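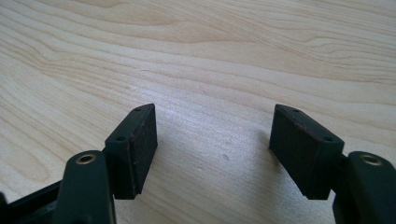 **Usis puts its pale-top work table on sale in September, and leaves a few claims off the label**

CAKAVHAM — Furniture maker Usis will start selling the Andeo table in September, after two years of trials in its own workshop and in the canteen at the Tichý print works. The company has sold tables long enough to distrust most of what gets said about them, including some of its own past brochures.

The Andeo has a light wooden top with a smooth, lightly glossy finish. Usis does not call it scratchproof. Trial tables picked up marks within weeks, mostly from keys and the feet of desk lamps, and the finish showed rings where mugs were left overnight. A damp cloth took off ink on most days and failed on others.

Nor will the company promise that a pale top makes a room look bigger. "We have read that in every catalog, and we have yet to see anyone measure it," the workshop said in a statement. "It shows crumbs sooner. That much we can stand behind."

Grain differs from one top to the next. Buyers who want a matching pair should order both together and even then expect some difference.

The first run is limited to 700 tables, sold from the Cakavham showroom, with delivery inside 40 miles included in the price. Longer trips are quoted separately. Replacement tops will be sold on their own — without the legs, which held up fine in the trials.

Press contact: Usis showroom, Cakavham, mornings only.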